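Preguntas frecuentes: mis pruebas con pinzas de dos dedos

Me llegan siempre las mismas dudas por el formulario, así que las junto en una página y la voy ampliando cuando puedo. Aviso: pruebo cosas en un taller pequeño, no en un laboratorio, y lo que cuento vale para mis mesas y mis cacharros.

¿Qué pinzas estás comparando ahora mismo?

Tengo 4 en la lista. La Isto y la Viromero ya las he exprimido bastante, la Okoro la monté en marzo y la Wallau va y viene según me la prestan. Todas son paralelas, de dos dedos. Las de ventosa las dejo para otro momento, que con verduras y telas me dieron muchos disgustos.

¿Por qué pruebas con flores y comida y no con cubos de madera?

¡Porque los cubos los coge cualquiera! Un cubo tiene caras planas, no se dobla y si lo aprietas de más ni se entera. Un ramo es otra historia: tallos finos, hojas que se meten entre los dedos y un peso que no está donde crees. Con los cubos las cuatro pinzas me salían casi empatadas y ahí no aprendía nada.

¿Y por dónde agarras el ramo?

Por el extremo de los tallos, lo más lejos posible de las flores. Bajo con los dedos abiertos y en vertical, me paro justo encima de la mesa, corrijo el giro de la muñeca y solo entonces cierro. Si entro en diagonal me llevo las hojas por delante. La meta es dejarlo de pie en el jarrón, y os adelanto que la parte difícil es el giro en el aire, mucho más que el agarre. 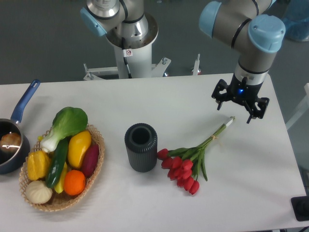 Okoro recomienda en su guía de montaje cerrar en dos tiempos, primero hasta el contacto y luego un poco más, y con los tallos les doy toda la razón. De un tirón resbalan hacia un lado — sobre todo si el haz no está bien apretado.

¿Cuántos intentos haces antes de opinar?

Con la Isto llevo 526 agarres apuntados y con la Wallau 161, que es poco, lo sé. Por eso de la Wallau casi no hablo todavía. Un intento cuenta como bueno si el objeto llega a su sitio y se queda ahí; levantarlo y que se caiga a medio camino va a la columna de fallos, sin piedad.

¿Qué objeto te da más guerra?

El pepino, por pesado que suene. Rueda en cuanto lo rozas con un dedo antes que con el otro, y si la pinza no centra bien acabas persiguiéndolo por la mesa. Las naranjas van mejor de lo que esperaba. Los pimientos dependen muchísimo de por dónde entres.

¿Uso dedos de fábrica o me los imprimo?

Empieza con los de fábrica. Yo me puse a imprimir el primer mes y perdí un montón de tardes comparando dedos míos malos con pinzas buenas. Ahora les pego una tira fina de goma por dentro y listo. La cambio cada 12 sesiones o cuando la veo brillante.

¿Merece la pena un segundo brazo?

Para comparar pinzas, no. Con uno te sobra, y programar dos para que no se estorben es un trabajo aparte (bonito, pero aparte). Para sujetar un recipiente mientras metes algo dentro sí que lo noto.

¿Vas a publicar la tabla completa?

Sí, cuando la Wallau tenga números decentes. Calculo que en julio.

Comentarios (3)

tornillo_flojo
A mí la Viromero me pierde el cero cada vez que la apago. ¿Te pasa?

Respuesta del autor
Me pasaba. Hago el homing con los dedos abiertos del todo y desde entonces va bien.

marisa.k
¿La goma es de cámara de bici? Yo la uso y aguanta bastante, aunque deja marca en lo blanco.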